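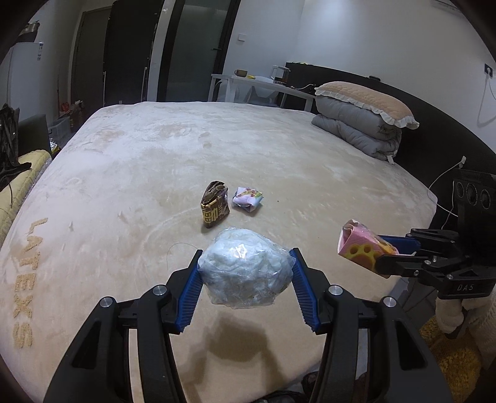 When do we need your sign-up for the care bag evening?

Please get it to me by 14 Oct 2022, and tell me how many kids are coming along so I can set out enough chairs and markers.

I'm so excited about this one! We're putting together care bags for families staying at the Rulham children's ward, and I'd love to see all of you there (grandparents too, if you can talk them into it). In June we managed 40 bags and had such a good time that people were still chatting in the parking lot when I locked up. This fall the ward has asked for 44, so bring a friend -- or two.

What goes in? Travel toothpaste, lip balm, fuzzy socks, a puzzle book, a pen that works. Nothing scented and no homemade food, please, the ward is strict on that.

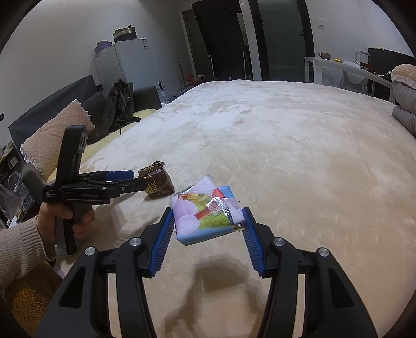 Parri Bakery on Sumska Street is letting us keep a drop-off box by the register, so if you can't make the evening you can still leave a few things there before closing. The little ones will be decorating cards while the rest of us pack, and children of any age are welcome as long as a grown-up stays with them.

We'll be in the big room at Raltska Hall, side entrance, at 6:30. Pizza is $3 a slice, and juice is free. Just reply to this newsletter to sign up, and let me know if you need a ride!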